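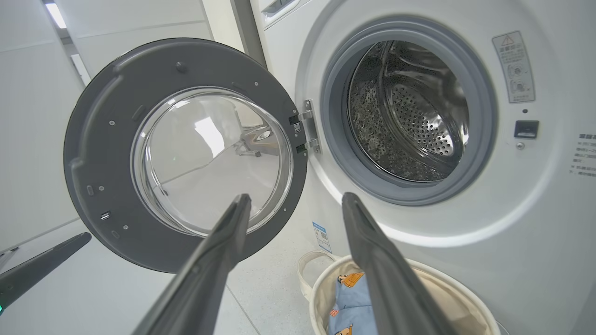 세탁기 문을 닫지 않는 사람

고슈잉(Hsiu-ying Ko) 씨는 인터뷰 약속을 잡으면서 조건을 하나 걸었다. 세탁실에 들어가면 문을 건드리지 말 것. 방문이 아니라 드럼세탁기 문 얘기였다.

"손님들이 꼭 닫아요. 친절한 마음으로요. 저는 그 친절과 21년째 싸우고 있습니다."

그는 공동세탁실 관리 업체 마놀레(Manole)에서 일한다. 지금까지 손본 세탁기가 1,426대라고 하는데, 숫자가 왜 그렇게 정확하냐고 묻자 수첩을 꺼냈다. 기종과 증상이 빼곡했다. '냄새'라는 단어가 제일 많았고, 그다음이 '양말'이었다.

드럼세탁기에서 가장 먼저 보는 곳은 어디일까. 나는 당연히 드럼이라고 생각했다. 구멍이 촘촘히 뚫린 스테인리스 통은 누가 봐도 주인공처럼 생겼으니까.

"통은 잘생겼죠. 잘생긴 애들은 대체로 문제가 없어요. 문제는 고무예요."

입구를 둘러싼 회색 고무 패킹 말이다. 고 씨는 손가락으로 패킹을 젖혀 아래쪽 주름을 보여 주었다. 동전, 머리핀, 영수증이었던 것. 물도 여기 고인다. 빨래가 끝나면 마른 수건으로 아래쪽을 한 바퀴 훑고 문은 열어 두라는 것이 그의 처방 전부다. 유리도 닦아야 하느냐고 물었더니 한참 나를 쳐다봤다.

"닦으면 예쁘죠. 손님 오시기 전에 하세요."

세제함 이야기로 넘어가자 동료 세바스티안 퍼나(Sebastian Pană) 씨가 끼어들었다. 그는 세제함을 뽑아 씻는 사람을 평생 두 명 만났고, 그중 한 명과 결혼했다고 한다. 나머지 한 명은 고 씨다.

"다들 세제를 너무 많이 넣어요. 뚜껑에 눈금이 있는데 그걸 권장 최저치로 읽습니다."

퍼나 씨는 요즘 입주민용 안내문을 쓰고 있다. 초안은 네 장이었는데 고 씨가 줄이고 줄여 한 줄만 남겼다. '문 열어 두세요.' 퍼나 씨는 아직도 걸쇠에 관한 단락이 아깝다고 했다. 문을 세게 닫으면 고리와 경첩에 무리가 간다는 내용으로, 본인 말로는 가장 잘 쓴 부분이다. 나도 읽어 봤다. 길었다.

집에서는 어떻게 하느냐고 마지막으로 물었다. 고 씨는 잠깐 뜸을 들였다.

"남편이 닫아요. 제가 다시 열고요. 밤에 물 마시러 나가면 또 닫혀 있어요."

남편분께 이유를 물어본 적은 있는지?

"열려 있으면 무릎을 부딪힌대요. 그건 뭐, 사실이긴 해요."

나오는 길에 나는 세탁기 문을 닫을 뻔했다. 손이 먼저 나갔고, 고 씨가 헛기침을 했다.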